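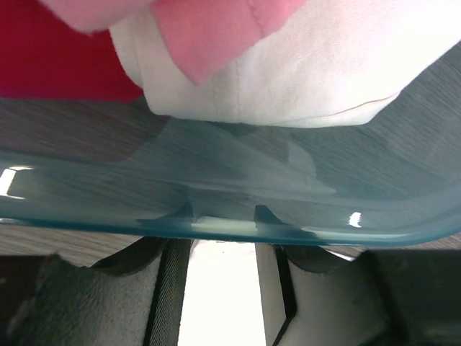
Mavwood Self-Service Laundry
Walk-through safety checklist with comments
October 2005
Completed by: Audrey-Anne Landry
Areas covered: customer floor, folding area, dryer row, boiler closet, rear exit, restrooms

Marks used: OK = no action. FIX = repair needed, can stay in use. OUT = taken out of service. N/A = does not apply.

1. ENTRANCES AND EXITS

1.1 Front door opens fully and closes on its own - OK

1.2 Rear exit clear on both sides - FIX
Inside was clear. Outside, two pallets from the soap delivery were leaning against the wall close enough to catch the door. Moved them during the walk-through. Driver needs to be told to leave them by the dumpster.

1.3 Exit signs lit - FIX
Rear sign is dim on the left half. Same comment as last time. Please order the bulb.

1.4 Emergency lights come on with test button - OK
Held the button for the full count on each one.

2. FLOORS

2.1 Surface free of water and lint - OK at time of visit
Attendant's mop log has gaps in the evening shift.

2.2 Floor drains open and covered - FIX
Cover behind the large front loaders is missing a screw and rocks when stepped on.

2.3 Mats lie flat - OUT
Mat by the change machine has a curled corner. Rolled it up and put it in the office. Do not put it back down.

2.4 Wet floor signs available - OK

3. WASHERS

3.1 Door locks hold during cycle - FIX
Washer 2 released early on one try out of three. I could not get it to happen again. Warex has been called. If it does it again before they come, tag it and unplug it.

3.2 Supply hoses free of bulges and cracks - OK
The replacement hoses look good. Old rubber ones still in use on the top loaders by the window, no bulges, but they are due.

3.3 Machines level and bolted - OK

3.4 Instructions and warnings readable - FIX
Labels worn off on the Estum top loaders. New ones are in the desk drawer and only need to be stuck on.

4. DRYERS

4.1 Lint screens clean and not torn - FIX
Small tear in the screen on dryer 3. Spare fitted, but that was the last spare.

4.2 Space behind dryers clean - FIX
Better than the last visit on the window side. The far end still has a lint build-up along the base of the wall and on top of the gas line. Vacuum, do not use the broom.

4.3 Exhaust ducts connected and not crushed - OK
Tape on one joint is drying out. Should be foil tape, and is plain gray duct tape.

4.4 Outside vent flaps move freely - OK

4.5 Drum stops when door is opened - OK
Tried every dryer.

5. BOILER CLOSET

5.1 Nothing stored inside - FIX
Mop bucket and a case of paper towels. Removed both. The sign on the door says no storage and this keeps happening.

5.2 Water temperature - OK
Read 119 degrees at the restroom sink after running it for a few minutes.

5.3 Relief valve pipe runs to drain - OK

5.4 Gas shutoff marked and reachable - OK

6. FIRE AND ELECTRICAL

6.1 Extinguishers charged and tagged - FIX
Gauges in the green. The tag on the rear one has come off. Ó Riain has the service record and will send a new tag.

6.2 Panel clear - OK

6.3 Outlets near sinks trip when tested - OK

6.4 No extension cords in permanent use - FIX
The radio at the desk is on one. Move the radio or put in an outlet.

7. FOLDING AREA AND CARTS

7.1 Tables steady - OK

7.2 Cart wheels roll and baskets have no sharp wire - OUT
One cart has a broken wire at child height. Tagged and moved to the back.

7.3 Unclaimed items off the floor and out of walkways - OK

Recheck of all FIX items in two weeks. Washer 2 and the rear exit come first. Leave this copy on the clipboard by the desk and write the date next to each item as it gets done.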